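Clear Storage Bin, Long and Low, from Grurnstead

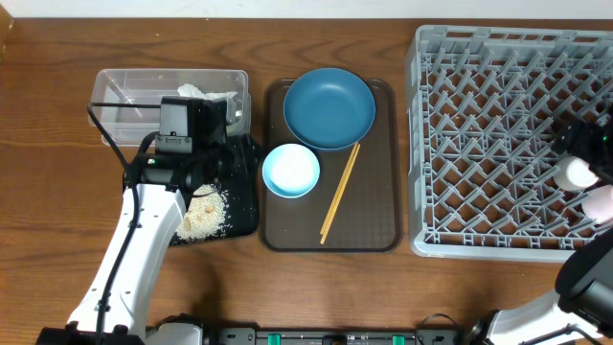
We have been selling the Grurnstead bin since April, and it has quietly become the one we reach for ourselves, so we thought it deserved a proper page with a bit more on it than a size and a price. It's a plain rectangular bin in clear plastic, with thin walls and a flat bottom, and it does a great many small jobs around a kitchen without asking for much shelf room.

Most people buy it for the pantry. Packets of beans, bags of rice, the half-used noodles that never stand up by themselves: lay them in lengthwise and you can see what you have from the side, without pulling everything out onto the counter. Plenty of our customers also keep one out on the table at cleanup time (we do this too!) and drop the used napkins and paper towels into it as they go, then carry the whole lot to the trash in one trip. If you cook with small children you'll know how much rice can get away from a cup measure, and how far it travels once it has.

A few things worth knowing before you order

The walls are thin, and we'd like to be upfront about that. It keeps the bin light and easy to lift down from a high shelf, but this isn't the one for canned goods stacked three deep or for a sack of potatoes. If you need something to take real weight, have a look at the Wavach crate, which is heavier, costs more and comes in gray only.

There is no lid. We get asked for one nearly every week, and Ezequiel Carrasco, our buyer, has asked the maker about it twice now. For the time being, please keep loose grains in their own bag or jar inside the bin.

Care

Wash by hand in warm water with ordinary dish soap and a soft cloth. Scouring pads will cloud the plastic, and so will the rough side of a sponge, as we found out with our shop sample. Dry it well before you put food packets back in. We don't recommend the dishwasher, even on the top rack.

Goes nicely with

The Nornorine serving tray, in dark brown, with rounded corners and a low rim. It's handy for sorting things out before they go in the bin, and good-looking enough to stay on the table afterward with the coffee cups on it. The two are sold separately, though we're happy to pack them in one box if you leave a note with your order.

Ordering

Item number: 2897
Sold singly or in packs of 5
Color: clear
Lid: none
Pickup: our Villanueva store, at the front counter
Returns: unused bins, with the label still on

Packs of 5 ship nested together with paper between them. Please check for cracks when the box arrives and write to us the same day if you find one. A photo of the damage is plenty, and you won't need to send the bin back.

Page updated May 9, 2020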